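Why I finally gave in and wallpapered the back hall

My mother papered everything. If you stood still long enough in our house in the seventies she would have papered you too, and then stepped back to see if the seams lined up. I grew up with orange teapots in the kitchen, a brown trellis up the stairs and, in the bathroom, a silver foil that curled away from the wall a little more every winter. So when I moved out I swore off the stuff, and for most of my adult life I lived in rooms the color of milk and was perfectly happy.

Then last October I went to stay with my old friend Liv Engebretsen, who has a narrow little house in Drevdale with a guest room under the roof. You have to duck to get into bed. She had papered the whole room, slopes and all, in big loose leaves, and I woke up that first morning feeling like I was lying in the tall grass behind my grandfather's barn. I must have stayed there an hour just looking! Liv thought I was sick and brought me toast.

I came home and looked at my back hall, which is where the coats live and where the dog shakes himself off, and it suddenly seemed like a very sad place. I started collecting samples. I want to warn you about samples. They're free, or they cost two dollars, and they come in the mail folded in a flat envelope, and before long you have a drawer that won't shut. I taped them up and moved them from wall to wall depending on the light. My husband got in the habit of saying "that one" without looking up from his coffee, and it was a different one every time.

The thing I learned from all that taping is that a big pattern wants a small room. I'd always assumed the opposite, that you put tiny sprigs in a tiny space so as not to overwhelm it, but the tiny sprigs made my hall look like the inside of a tissue box. The large ones, where you only get a leaf and a half between the door and the corner, made it feel deeper somehow. Pale background, soft gray or green on top, nothing too crisp. I hung on to one with ferns for weeks before I admitted the ferns looked like feathers and I'd be thinking about chickens every time I put my boots on.

In the end I ordered from Solheim, a pattern called Prater, which is a sort of tangle of reeds. The bill came to $215 with the paste, and I bought one more roll than the calculator told me to. Do that. I used up most of it on one bad strip beside the closet, which I hung upside down and didn't notice until I'd had lunch.

I had help, thank goodness. Åsmund Holmgren from down the road used to hang paper for a living, and he came over on a Tuesday with his folding table and a plumb line that had been his father's. He doesn't trust corners. He says no corner in any house has ever been square, and he went around with that line showing me just how far off each of mine was until I felt I should apologize for them. We started next to the door frame and worked toward the darkest spot, so the place where the pattern finally fails to meet is behind the raincoats. He also made me wash the walls first, which I'd been planning to skip, and the water came out the color of tea.

It took us until suppertime. I had paste in my hair and on the dog. But I walk through there now with the laundry and slow down every time, and I've caught my husband doing it too, though he claims he was looking for his gloves.

My mother would have done the ceiling as well. I'm thinking about it.

Several of you have written to me with the same thing after my last post, so I'll put it down before I go and start supper.

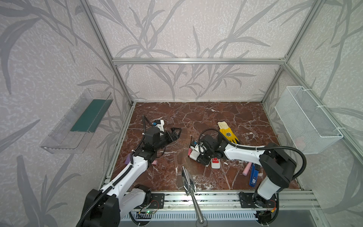 Do I really need to prime a painted wall before hanging paper on it?

It depends on the paint. Anything with a shine should get a light sanding and a coat of wallpaper primer, and a flat paint that's clean and sound can sometimes go without, but I primed mine anyway and the upside-down strip came off in one piece.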